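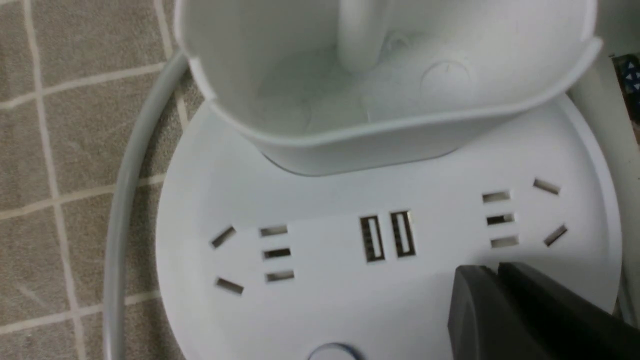 Contact overrun on the power strip task: frequently asked questions

Applies to Kullum arms fitted with the Zekurow two-finger gripper. Maintained by the Brundden test group. Last revised in October.

What is the fault?

On a downward approach to the power strip, the arm does not stop at first contact. The fingertips touch the top face and the arm keeps pressing until the joint torque limit trips. The controller then logs E315 (contact overrun) and holds position. The arm stays where it is, still pressing, until an operator releases it.

How often has it happened?

Nine times in 69 approaches, all on the round white strip with the cup-shaped holder on top. Rectangular strips have been run with the same task file and have not produced it.

Why the round strip?

Two separate errors combine. The wrist camera's depth estimate is poor on smooth matt white plastic, and the approach height is taken from that estimate. On the round strip most of the top face is plain, so few points are left to fit a plane to. The fit also picks up the holder, whose rim is well above the socket face. Depending on how many holder points are included, the fitted plane is tilted and the side furthest from the holder is placed too low.

The second error is in the wrist force sensor. It is zeroed at the start of the task, with the gripper level. Once the wrist tilts to clear the holder, the weight of the gripper appears as a false offset. The offset has the opposite sign to the contact force and delays the stop.

Does the torque limit not protect the strip?

Only partly. The limit is set to protect the arm. On the bench at Choo the force at the fingertips reached 45 N before the trip. One strip cover cracked along the rim and was scrapped.

Is there a risk of electric shock?

The strip must be isolated at the wall for all runs. The socket slots and the USB ports have metal inside, and the fingers are not insulated. Taping over the slots is not an accepted substitute for isolation. It also changes what the camera sees, so the results cannot be compared.

Could the gripper press the button by accident?

Yes. In two of the nine faults the fingers slid on the curved face and came to rest on the round button. Do not rely on the position of the button to decide whether the strip is live. Check the plug at the wall.

What should I do when E315 appears?

1. Leave the hold active. Do not clear the error yet.
2. Confirm that the strip is unplugged.
3. Keep hands clear of the fingers and of the gap between the wrist and the holder.
4. Select hand guiding and raise the arm straight up. Do not pull it sideways, as the fingertips can catch in the slots.
5. Save the log before restarting. A restart overwrites the force trace.

Why not just press the emergency stop?

Use it if a person is at risk. Otherwise leave it alone. The brakes on this arm allow a small drop as they engage, and with the gripper already in contact the drop adds to the load on the strip.

Is there a fix?

There is a workaround, in three parts, and all three are needed. Zero the force sensor again after the wrist has tilted and before the descent. Mask the holder out of the plane fit. Slow the last part of the descent to the value in the task file marked "round". Masking alone reduced the number of faults but did not remove them.

A permanent change to the sensor compensation is with the Kullum firmware team. No release date has been given.

Does the cable matter?

Not to this fault. It does matter to the next step of the task. The cable lies loose on the tiles, and if it is moved between runs the strip can turn on the floor. Check the strip position again after every reset.

Can I test with the holder removed?

Not where the design allows it only by force. The holder on our units is treated as fixed, and prising it off has damaged the top face beneath it.

Where do I report a new case?

Send the log, the task file and the strip type to the Brundden fault desk. Note whether the sensor was zeroed before or after the tilt. Reports without this are returned.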